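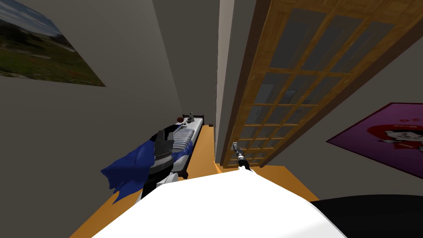

Bedroom scene, operator's view, left arm holding the dark blue cloth over the near end of the bed.

Remote Teaching Pre-Session Checklist, with comments
Site: Protstead, sim station
Task: pick up cloth from bed (teleoperated)
Filled in by: Vega Mateos
Date: 25th October
Copies to: Marcelino Llorente, Su-bin Chae

Marks: OK, FIX (fix before the next session), N/A. Comments are mine, so blame me for the length of them!

SECTION A. OPERATOR STATION

A1. Chair locked, feet flat, elbows clear of the armrests
OK. I lowered the seat two notches after Abilio and forgot to note his setting. Sorry, Abilio.

A2. Hand controllers charged and strapped
FIX. Left strap is fraying right at the buckle. It held up fine for me, but I don't want to find out what happens when somebody with a bigger wrist gives it a good yank. I put tape on it and wrote the request in the parts book.

A3. Stop pedal within reach, tested with each foot
OK. Tested three times with each foot. Both arms froze every time, and they stayed frozen until I pressed resume. The pedal still slides on the bare floor, so please keep the rubber mat under it (I found the mat behind the printer, for some reason).

A4. Headset lens clean, view level
OK. I wiped it anyway.

SECTION B. SCENE LOAD

B1. Correct room loaded
OK. It's the narrow bedroom with the single bed and the glass-paned door. We have two bedrooms with nearly the same file name and I opened the wrong one first, so do look before you start recording.

B2. Loose objects where the task sheet wants them
OK. Small red ball and the little gray figurine are both up by the headboard, figurine standing. If either one goes over during a demo, finish the move, then mark the take as disturbed. Please don't try to stand the figurine back up with the gripper. I know it's tempting.

B3. Floor clear along the robot's path
FIX. There's a small dark thing on the floor past the foot of the bed, near the base of the far wall, and it isn't on my task sheet. It's well away from the cloth work, so I went ahead. Su-bin, can you tell me if it belongs in this room or if it got left in from the tidy-up task?

B4. Door position matches the sheet
OK. Open. I kept a close eye on the right gripper here. From the operator's view its tip points toward the lower part of the door, and depth is hard to judge when you're looking down past the robot's body. Park the right arm before you move the base. I'd like that added to the sheet as its own line.

SECTION C. ARMS AND GRIPPERS

C1. Each arm follows the correct hand
OK. Wiggle test done, left then right.

C2. Speed limit set to training level
OK. It was still on the fast setting when I sat down! Whoever used Plitance last, please put it back when you finish.

C3. Grip force suitable for cloth
OK. I started at 300 on the slider, which let the cloth slip twice, and ended up at 700. That number is for cloth only. Write it on the whiteboard and wipe it off afterward.

C4. Arm clear of the bed edge while holding the cloth
OK, with a grumble. The cloth hangs in big loose folds and spills over the side of the bed, and that makes it easy to lose track of where your gripper is. I lift first, wait a second, then move sideways. Marcelino likes to do it all in one sweep and his takes look lovely, but new operators should learn it my way first.

SECTION D. RECORDING

D1. Enough disk space for the session
OK. Room for 104 more takes at the current settings.

D2. Bad takes marked as you go
FIX. I had a backlog from last time. Please press the mark button right when it happens, because nobody's memory is good enough at the end of an afternoon (mine certainly isn't).

D3. Break taken
OK. Tea, and a walk to the Bansal building and back. My shoulders thanked me.

D4. Physical arms in the next bay powered down while we're in sim
OK. I checked the switch myself and hung the tag.

OPEN ITEMS
Strap on left controller: Abilio, before the next session.
Mystery floor object: Su-bin.
New line for parking the right arm: me, in the November version of this form.

Cleared to record: yes, with the taped strap, experienced operators only.

Signed: V. Mateos
Second check: M. Llorente. "Fine by me. I do not sweep."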